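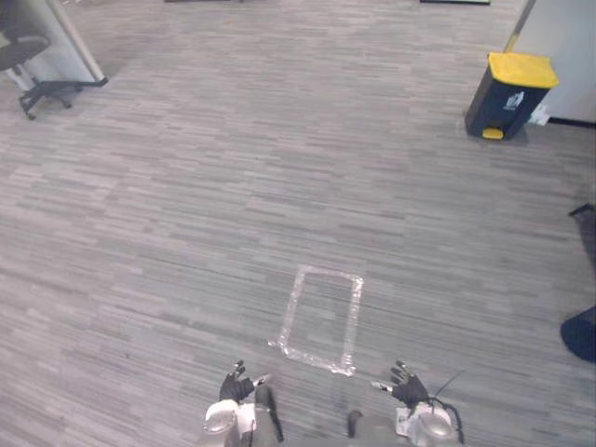 Ticket 197 - Tape on carpet tiles, level 5 open area
Raised by: Eleri Lougher
Category: Floors and furniture
Priority: Low
Status: Closed

Hi all, me again. I've got a rectangle of clear packing tape on the grey carpet tiles out in the open area and I'd like some advice before I make a mess of it. It marks a spot on the floor for us and it's the right size, but I need to swap it for something better before the new tiles budget gets decided, and I'm a bit nervous about what the glue is doing to the pile.

Two problems really. First, it's clear tape, so whether you can see it depends on the light. When the light catches it, it shows up a lovely silvery white, and then you walk round to the other side and it's gone. Second, one of the corners is bunched up where the strips overlap (bottom right, if you're standing with the short side in front of you). I'm worried somebody's going to catch a toe on it.

Carpet is the Trallar loop tile, the one with the little broken streaks in light and dark grey. We've got 18 spares in the store cupboard if it all goes wrong, but they're a slightly different colour from the ones that have been walked on, so please let's not go there unless we have to.

Comment - Facilities desk
Hi Eleri, thanks for the detail. Packing tape isn't great on carpet, the glue goes gummy if it's left too long. How long has it been down? And have you tried lifting any of it?

Comment - Eleri Lougher
Down since Saturday, so not ages. I had a go at one end and it came up OK for the first bit and then split lengthwise, the way packing tape always does! I've pressed it back down for now.

Comment - Facilities desk
Good, that's well inside the 72 hours we normally worry about if you can get to it today. Pull it back low and flat along the floor, slowly, and go with the direction of the pile. If it splits, start again from the other end of the strip. Warm it a little with a hair dryer on low if it's being stubborn. Please don't use the orange citrus cleaner, it leaves a patch that's a different colour from everything around it. For the new outline, Antwi do a hook-backed carpet marker strip that grips the loops with no glue at all. There's a roll of it in the Derkberg cabinet by the lifts, second drawer.

Comment - Eleri Lougher
Ooh, I didn't know that existed. Going to try it after lunch. Before I pull anything up I'll put a dot of chalk outside each corner so I get the same rectangle back.

Comment - Eleri Lougher
Update, 3.40 pm. Tape's up. Both long sides came away nicely with the low and slow method. The bunched corner was the worst of it - layers of tape stuck to each other and a blob of fluff in the middle - and that's where I needed the hair dryer. There was a faint sticky line left along the top edge. I dabbed it with a damp cloth and a drop of dish soap, blotted it with paper towel, and I can't find it now unless I get down and feel for it.

The marker strip is great but it does NOT like being pulled tight. My first side bowed in the middle, so I lifted it and laid it again with no stretch. At the corners I butted the ends together so there's no overlap to bunch up. I went with the yellow, and you can spot it from the kitchenette.

Comment - Facilities desk
Nice work. Any lifting at the ends?

Comment - Eleri Lougher
One end was a bit keen to curl, so I trimmed it square and pressed it with my heel. Fine so far. I'll check it again after the vacuum's been over it tonight. I've also put a note in Jeta asking the cleaners to go along the strip and not across it.

Comment - Eleri Lougher
Checked this morning at 8.15. Still flat, nothing lifting, and no grey fluff along the edges where the old glue was. Happy for you to close this one. Could someone order another roll though? I've used most of that one, sorry!

Comment - Facilities desk
Roll ordered, closing now.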